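# Capítulo 4. Lo que cuesta de verdad un puesto con dos brazos
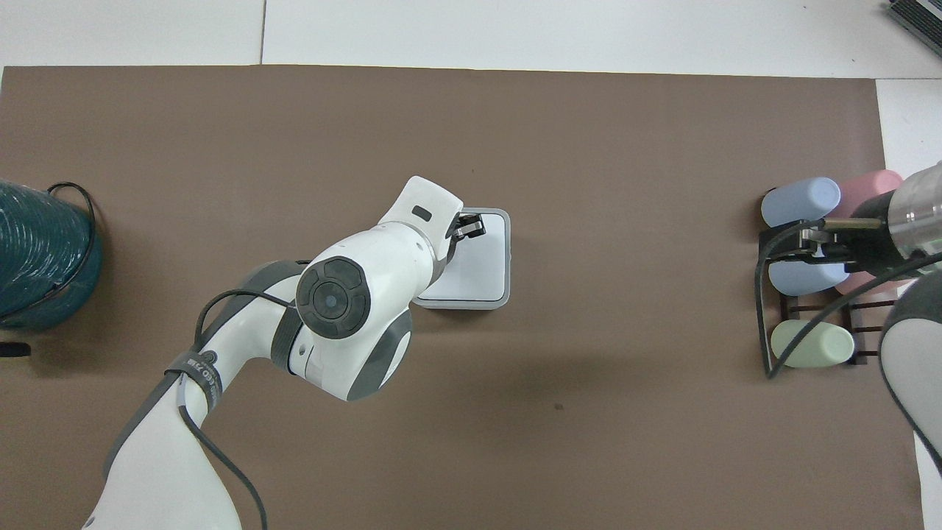 *Figura 4.1. Puesto de sobremesa con dos brazos: una pinza sobre la bandeja y otra junto al botellero.*

¡Por fin llegamos al dinero! Sé que muchos estudiantes esperan este capítulo con poca ilusión, pero a mí me parece uno de los más entretenidos del libro, porque un presupuesto bien hecho cuenta la historia completa de una instalación, desde el primer plano hasta el último tornillo.

Volved a la figura 4.1 con ojos de comprador. La mirada se va enseguida a los brazos, y es natural. Ahora fijaos en lo demás: la mesa blanca, el papel marrón que la cubre casi entera, la bandeja cuadrada, el botellero de listones con sus botellas tumbadas, los cables. Todo eso se pide, se paga, se recibe y se monta, y en los presupuestos de principiante suele faltar la mitad.

Angeliki Kourkoulas, que planificó el taller de Zeltville, divide cualquier puesto en cuatro partidas: máquina, herramienta, entorno y tiempo. La máquina es el brazo con su controlador. La herramienta es lo que va en la muñeca, con sus dedos de repuesto. El entorno reúne mesa, soportes, bandejas, cableado y protecciones. El tiempo (¡la partida que más se olvida!) incluye montaje, programación, formación y las horas en que el puesto existe pero todavía no produce.

Veamos un caso pequeño. En Zeltville pidieron precio para el entorno de un solo puesto a dos proveedores. Grindstead ofreció mesa y soportes por 1108 euros, transporte aparte. Moschos presentó una oferta de 1631 euros con transporte, canaletas para cables y un juego de bandejas. ¿Cuál es más barata? Con lo que sabemos hasta aquí no se puede responder, y aprender a verlo es el primer objetivo del capítulo. Al añadir a la oferta de Grindstead todo lo que le faltaba, el total subió a 2188 euros: 557 más que la otra.

## 4.1 Antes de pedir precios

Sotiris Andreadis, responsable de compras en Estimville, trabaja con una lista de 57 preguntas que envía antes de solicitar ninguna oferta. No hace falta copiarla entera. Para empezar bastan estas:

- ¿Qué piezas se van a manipular, y con qué forma y peso?
- ¿Dos brazos o uno solo con más recorrido?
- ¿Por dónde pasarán los cables cuando el brazo se mueva?
- ¿Quién cambiará los dedos de la pinza y cada cuánto?
- ¿Qué superficie queda libre una vez colocado todo?

La tercera merece cariño. Un cable necesita holgura para acompañar cada giro, y esa holgura ocupa sitio. Dibujad su recorrido a lápiz sobre el plano de la mesa, con el brazo en sus dos posiciones extremas, y anotad los metros antes de pasar al apartado 4.2, donde les pondremos precio.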